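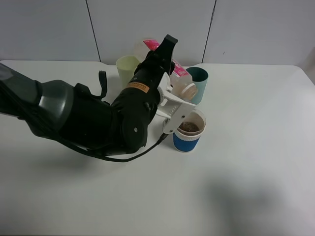
Pouring practice, and what the club is doing until summer

March 2019

Our robotics club meets in a side room at Alonport, and since December the whole group has been working on one job: pick up a bottle, bring it over a cup, tip it, put it back. We signed up for the Sisia student challenge, and pouring is the second of the tasks on the entry sheet. The first is stacking, which we had mostly working last year.

I write the planning code with Yoga Krishnan. The others handle the gripper, the logging and the table. I said I would post something every month and then missed two months, so this covers all of it.

How the task is scored

A run has a time limit of 100 seconds. The cups are placed by the judges, the bottle starts upright, and the arm has to pour into the cup they name. You lose points for touching any other cup and you lose the whole run if the bottle goes over. Three good runs in a row is a full score. We have done two in a row, several times.

Our first plan was to record one good pour and replay it with the start position shifted. It works if the cup is close to where it was when you recorded. Move it back toward the wall and the wrist hits its limit halfway through the tilt. We spent most of January finding that out in different ways.

Now we plan the tilt first and work backward to the grasp. The arm picks a spot for the mouth of the bottle, checks that it can reach the final angle there, and only then decides how to hold the bottle. It is slower to compute, but the failed plans fail before anything moves.

Setting the table

Before each batch we lay the cups out by hand from a list of positions. Yoga wrote the list with a script so that we would stop putting things where we knew they would work. The bottle goes on the left, the cup with the blue sleeve in front of the teal one, the yellow-green one farther back. Then we swap to the next layout and go again. 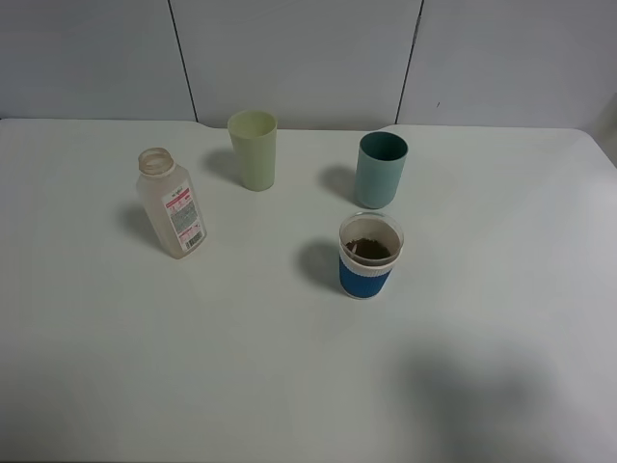 Ruth Bramwell asked at the last meeting if we were making it too hard for ourselves, and whether the judges at Sisia would ever put two cups that close together. She thinks we should spend the time on speed. I looked up the rules again and they only give a minimum gap, so I would like to keep the close layouts in. We agreed to do half and half.

We have logged over 800 attempts. The log file has a column for notes, and people do fill it in, which has been more useful than the numbers. "Slow at the top" shows up a lot. That was a joint speed setting left over from the stacking code, and it took us weeks to look there.

The wrist camera is the next thing to sort out. It handles anything with a strong color, but clear and frosted plastic on a white table gives it very little to go on. The detector often finds the shadow and calls that the object. We tried a darker table cover and the results got better, but the competition table is white, so the cover came off again. 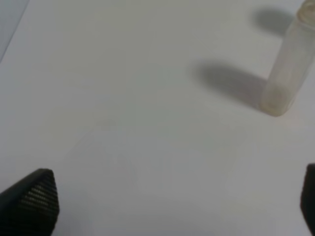

What is left to do

Retrain the detector with more clear plastic in the set. Kurus, our name for the labeling tool, still crashes on large folders, so label in small ones.

Move the grasp height into the settings file. At the moment it is typed into the code in 3 places.

Write the team description for the entry. I have a page and it needs to be two.

Next month I will post the numbers for the close layouts, split out from the rest.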